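MUS 214: Writing About Recorded Music
Handout 3: Reviewing a collaborative album
Instructor: Ilaria Marino

Read this before the September workshop. It goes with the two listening assignments and the draft review, and it replaces the shorter sheet some of you have from last year.

1. What makes a collaborative record different

A solo album usually gives the reviewer one body of earlier work to compare against. A collaborative album gives you at least two. Most weak reviews of these records spend all their space on the history of each artist and then run out of room for the songs. Keep the background to one paragraph. Readers who know the artists will skip it, and readers who don't need only enough to follow the rest.

Our main case is Rurorholm, the album Yae Hirano and Marius Buzatu made together. Hirano came out of small vocal groups and writes long melodies with few repeats. Buzatu worked as a producer and tends to build a track from a short keyboard figure. You can hear both habits on the first song, "Gorkthorpe," where the piano goes around the same four bars and the vocal line keeps landing in a different place over it.

2. Credits

Read the credits before you write anything about who did what. "Produced by" can mean the person chose the microphones, or wrote half the chords, or was simply in the room. On Rurorholm the songwriting is split evenly on every track but one. The exception is "Brirnen," which is credited to Hirano alone, and several published reviews praised Buzatu for it.

If the credits are unclear, describe the sound and leave the person out. "The organ comes in late and stays quiet" is safe. "Buzatu holds the organ back" is a claim you have to be able to support.

3. Describing a voice

Avoid stacking adjectives. "Raw, soulful, haunting" could be any singer. Try to say what the voice does at a certain moment. Kaede Kamata's review of the album has a good sentence on this: "She reaches the high note early and then has to wait there for the band."

Things you can listen for:
Where the singer breathes, and if the breath was left in the mix.
How close the voice sounds compared with the instruments.
What happens to the vowels on long notes.
Changes between the first and last chorus.

You won't use all of these in one review. Two well-heard details are enough for a piece of this length. 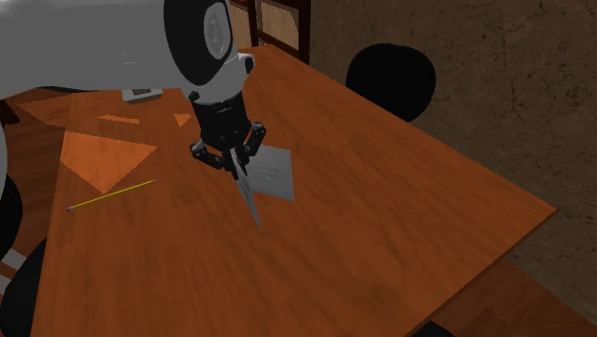 4. Describing an arrangement

Start with what is there and when it enters. Many students go straight to mood, and the reader ends up knowing that a song is "dreamy" without knowing if it has drums. "Koyama," the longest track on the record, has no drums for its first half. The bass plays only on the first beat of each bar. When the snare finally appears it is dry and fairly loud, and the backing vocals drop out at the same time. Once you have said that much, you can say the second half feels lonelier than the first and the reader will understand why.

Use technical terms only if you are sure of them. Reverb and echo are not the same thing. A bridge is not just any part you haven't heard before.

5. Comparisons

One comparison per artist is usually plenty. Choose records that share a specific feature with the one under review and name the feature. Oriana Maldonado compared "Brirnen" to early 1960s girl-group singles, which sounds odd until she points to the handclaps and the spoken line before the last verse.

Do not rank the album against everything the two artists have made unless you have listened to all of it.

6. The verdict

You need one. It can be mixed. It should follow from what you described earlier, so if your last paragraph says the album loses energy near the end, there should be a song in the middle of the review that shows this. We don't give star ratings in this course.

Assignment

Write a review of Rurorholm or of another collaborative album approved by me. The limit is 2000 words, title not included. Discuss at least 3 songs in detail. Quote lyrics only from the printed booklet or from your own careful listening, and keep each quotation to two lines.

Bring a printed draft to the workshop. Listening copies are on reserve at the music library under course number 3909. Headphones can be borrowed at the desk with a student card.

Late drafts can be handed in but will not be discussed in the group.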